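About Nekthorpe Spring Water

Nekthorpe Spring Water is an independent bottler and distributor of drinking water. The company is based in Clandcombe and serves homes, offices, clinics, schools and restaurants throughout the surrounding counties. It operates one bottling plant, two warehouses and a delivery fleet, and employs 73 people, most of whom live within a short drive of the plant.

Our History

The company began as a sideline of the Clandcombe Ice and Coal Yard, which had used the spring at Vukdale to make block ice. When home refrigerators brought an end to the ice trade, the yard kept its wagons, its routes and many of its customers, and began to deliver water in glass jugs. The coal business was sold a few years later. The name Nekthorpe was taken from the road on which the first bottling shed stood, and it has been kept through two changes of location.

For its first decades the company sold only five-gallon jugs. Smaller bottles were introduced at the request of grocery stores in the Clandcombe area, and they now account for the larger part of what leaves the plant. The jug routes continue, and several of them still follow the order of streets set down in the original route books. Those books are kept in the front office and may be viewed by visitors on request.

In recent years the company acquired Chareonsuk Beverage Supply, a family-owned distributor that had long served restaurants on the east side of the county. The Chareonsuk name remains on the warehouse and on the restaurant division's invoices. Customers of that division continue to place orders through the same office and telephone line as before.

Our Source

All of our spring water comes from Vukdale, where the company owns the spring house and 100 acres of woodland surrounding it. The land is not farmed or built upon. Hunting and the use of motor vehicles are prohibited on the property, except for vehicles needed for maintenance. A public footpath crosses the northern corner and is open during daylight hours.

Water flows from the spring house to a covered holding tank and is carried by tanker to the Clandcombe plant, a distance of 8 miles. The company limits the amount it draws during dry months. In such periods, store deliveries may be reduced so that clinics, schools and jug customers can be supplied first. Notice of any reduction is sent to affected accounts in advance.
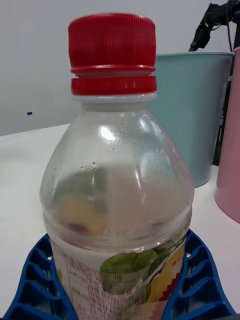
Clear plastic bottle with a red screw cap.

Quality and Testing

Water is filtered on arrival at the plant and treated with ultraviolet light before bottling. Samples are taken at the holding tank, at the tanker and at the filling line. The plant laboratory performs routine tests each working day, and an outside laboratory carries out a wider set of tests on a regular schedule. A copy of the most recent water report is available from the front office at no charge.

Should a sample fall outside our standards, the affected lot is held in the warehouse until further tests are complete. A lot that does not pass is not sold. Customers with a question about a particular purchase are asked to keep the container and have it at hand when they call.

Delivery and Service

Jug deliveries are made on a ten-day cycle in most areas. Each route has a regular driver, and customers may leave standing instructions regarding side doors, gates and stairs. Empty jugs should be set out by 7 a.m. on the day of delivery. Deposits are refunded in full when an account is closed and all jugs have been returned.

The company also rents and repairs water coolers. Coolers are cleaned once a year at no added cost to the customer. Repairs are carried out at our own shop behind the Clandcombe plant, which will also service coolers purchased elsewhere when parts can be obtained.

Our Employees

Nekthorpe Spring Water hires locally whenever possible. New drivers ride with an experienced driver for 10 working days before they are assigned a route. Plant employees are trained in sanitation and equipment safety before they begin work on the filling line. The company pays course fees for employees who wish to earn a commercial driver's license or a water treatment certificate.

Community

The company supplies drinking water without charge to the Clandcombe summer reading program and to the Vukdale trail race. During a declared water emergency, residents may fill their own clean containers at the tap beside the plant gate. Other requests for donated water should be made in writing, with the date of the event and the expected attendance.

Visiting the Plant

School groups and civic organizations may tour the plant from April through October. Tours last one hour and include the laboratory and the filling line. Closed shoes are required, and hair covers are provided at the entrance. The spring house is not included in the tour, but it can be seen from the public footpath at Vukdale.

The front office is open from 8 a.m. to 4:30 p.m. on working days. Tour requests, account questions and applications for employment are all received there.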